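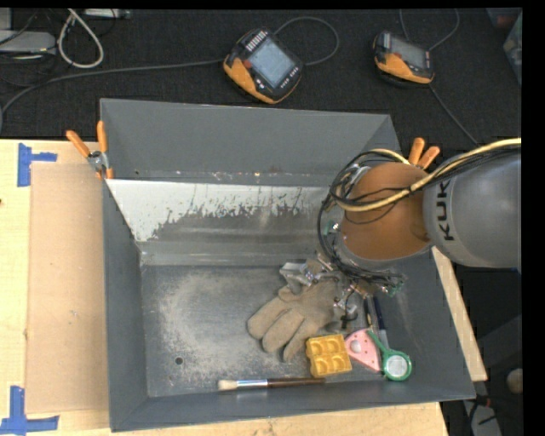 Pramanik Craft Supplies Online Support
Request type: Challenge gallery and entry links
Status: Open, awaiting confirmation from Konby
Priority: Normal

Summary
Members entering the Konby card challenge report that their entries are accepted by the link form but do not appear in the gallery. The fault affects entries in the easel card and shaker card categories. Tag and bookmark entries are displayed correctly.

Initial report, 26th April
The challenge host advised that the gallery showed 1,241 entries, while the entry register held 1,504. Members had received the usual acknowledgement email. Several had submitted the same card more than once, and the host asked whether duplicates would count against them in the draw.

Investigation
The register was exported and compared with the gallery. Duplicates were excluded as the cause, as they are recorded under the original entry number. All missing entries carried a product tag for the Tanura stamp range or for Prunder embossing powders. Both tags were renamed when the catalogue was updated, and the gallery filter continued to look for the former names.

A test card entered without a product tag was displayed within a minute. The same card entered with the Prunder tag was not.

Action taken
The filter was amended to recognise both old and new tag names and the gallery index was rebuilt. On checking, all but 80 of the missing entries had been restored. The remainder have photographs stored under the previous colour catalogue and must be relinked individually.

Advice to members
Please do not resubmit. Entry dates are taken from the register, and no member will lose eligibility for the prize draw. Comments left on restored cards have been retained.

Outstanding
Konby to confirm whether the May challenge may open before relinking is complete.
Help page on product tags to be revised.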